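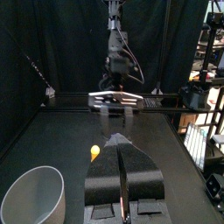

Stop chasing the count

Everybody asks how many. We got to 2,000 demos at Stundton in December and the first question was when's the next 2,000. Wrong question.

Two arms, one dark table, a cup or bin, a small yellow and orange thing. Same curtain every time. Same reach. What does a policy learn from that? The curtain, mostly.

Ritu Nautiyal wants 100 per task, each one set up differently. I'm with her. Slower, yes. Operators hate it becuase resets take longer than the pick. Fine. Pay for resets.

And keep the fumbles! We threw out 75 last month for being "ugly." Those had the recoveries in them, the regrasp, the second try. Clean data teaches a arm what to do when all goes well.

Stavros Angelovski disagrees, says scale fixes it. Maybe at his budget.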